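Laying out a vegetable stand with artificial stock
Speaker notes, Brilora shop fitting afternoon, Caruvness

Running time: 27 minutes if I keep to the notes, then questions. Slides are titles only until the pictures at the end. Handouts are on the chairs, spares by the door.

Opening

Good afternoon. I look after the produce corner at Prena, which is a practice shop. People come in to learn shop work before they start in a real one, and others come to practise shopping. We have shelves, baskets, a till and a vegetable stand. All of the vegetables are artificial.

I am going to talk about the stand and very little else. The till had its own talk in August and the notes from that are still on the Brilora page.

Show of hands: who has artificial produce at present? Who has it in a box in a cupboard? (Wait. It is usually the second lot who want to talk afterwards.)

Slide: Why a stand and not a shelf

We started with the vegetables on ordinary shelving, in trays. It worked for tins and it did not work for cabbages. People could see the front row only, they pulled things forward, and whatever was behind fell over. A low stand with open compartments lets you see down into every section while you are standing up. You reach down and across, as you would in a greengrocer's.

Ours is wood with a black metal frame. It is one long run of compartments side by side on short legs, and there is an upper shelf above it. We looked at a Lepik unit first, which had sloping trays, but it was too deep for the space we had between the wall and the walkway. If yours has to go against a wall, measure how far your shortest customer can reach before you buy anything.

(Hold up the tape measure. Somebody always asks what we used.)

Slide: One kind to a compartment, mostly

The rule we wrote down was one kind to a compartment. We have kept to it for the big things. Napa cabbage, which many of you will call Chinese leaf, has a bin of its own. Green onions have theirs. The beans have theirs.

We have broken it in the carrots, where there are red chillies mixed in, and again in the red and pink section next door. I have stopped tidying those out. A mixed section is useful when you want somebody to search for one item among others. If you are training people to restock, take the strays out first, or they will copy what they find.

Put similar things next to each other on purpose. We have two sorts of cucumber, pale ones with bumpy skins and longer dark glossy ones, in neighbouring compartments. "Fetch me a cucumber" is then not enough of an instruction, and the learner has to ask which. That one change gave us more conversation than anything else on the stand.

Slide: Rows and heaps

Long straight things can be laid in a row. Cucumbers, beans, green onions. Lay them all the same way and it looks looked after. Heads of cabbage won't go in a row for long. Let them sit as they like, but turn the leafy ends up so that the shape is plain from a distance.

Round things roll. Heap them, keep the heap below the rim at the front, and accept that it will sink to one side by the afternoon.

Green onions are a nuisance because the leaves are longer than you expect. Bulbs all to one end, leaves to the other. Some tips will stick up over the edge of the compartment. We tried trimming one bunch and it looked dreadful, so we have left the rest.

Slide: The leafy bits

Plastic leaves catch on each other. If you pull one bunch, you get two, or you get a bunch and a tomato. Lift the top item off first, straight up, then the one you want. Teach this early. Most of the torn leaves in our repair box came from people pulling sideways.

Leaves also hide things. Where there are leaves beside the tomatoes, the smaller items slide underneath and stay there. At closing time I put my hand under every bunch.

Cleaning: warm water, a drop of washing-up liquid, a soft cloth. Dry them well before they go back. Dusty tomatoes show it most, on account of the shine.

Slide: Baskets

We use the light grey plastic shopping baskets with slotted sides. You want a basket that is big enough for a cabbage with room left over. A small toy basket will not do. A learner who can get one item in has finished the task before it has begun.

The list for a first visit is 4 items. Cabbage first, because it takes up the floor of the basket and holds everything else still. Then the long things along the side. Small items last. We tell people this once and afterwards let them find their own way of packing.

Where the basket goes while you are choosing is worth a few minutes of your time. Some people hold it out over the floor in one hand and pick with the other. Some rest it on the stand. Resting it on the stand is easier on the arm, but it covers up a compartment and the next person can't get at the carrots. We allow both. If two people are shopping at once, baskets stay off the stand.

Check the handles every week. The clips at the side work loose, and a handle that drops when there is a cabbage in the basket will put a nervous learner off for the day.

Slide: The floor

Ours is carpet, grey with a stripe. I would have chosen something that sweeps. Carpet has one good point, which is that dropped plastic vegetables don't break or roll away down the room. It has one bad point, which is that bits of leaf get trodden in. Go over it with a hand brush along the front of the stand before you bring out the vacuum cleaner, or the leaf goes round the roller.

Keep the walkway in front clear to the full width of a basket held out sideways. Try it yourself with a full basket before you decide where the stand goes.

Slide: Resetting

A full reset takes us 10 minutes. Everything out of the baskets, back to its compartment, rows straightened, strays found. We do it from the green onion end to the far end and don't go back. A card with a drawing of each vegetable is taped inside the cupboard door for anyone who isn't sure.

Slide: What it cost us

Don't give prices, they are out of date and people write them down. Say: the stand was the large cost, the vegetables came in two orders, and around 6 pieces a year go past mending. The cheaper cucumbers have lasted as well as the dear ones. The cheaper cabbages have not.

Pictures

Leave each one up for a slow breath or two. Don't talk over the first. On the second, mention the shine and the leaves. On the last, go back to "cabbage first".

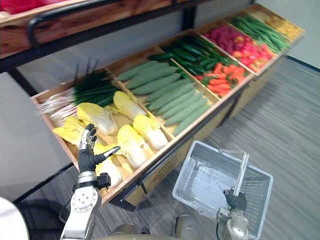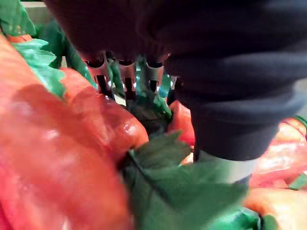
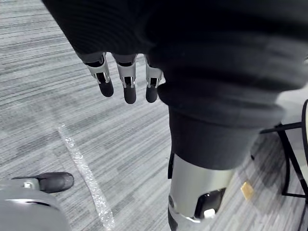
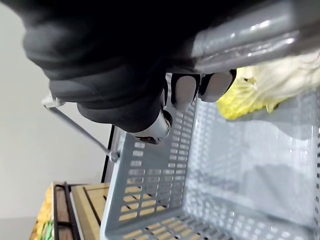
Prena, Caruvness. First: the stand from the green onion end. Second: tomato and leaves, close to. Third: the carpet. Fourth: napa cabbage in a basket.

Questions

Likely ones: where to buy (it is on the handout), whether real vegetables would be better (for a cookery group, yes), whether the upper shelf gets used (there is red produce up there, and learners forget to look). If time is short, take the one about real vegetables and send the rest to the tea table. Collect the tape measure before leaving.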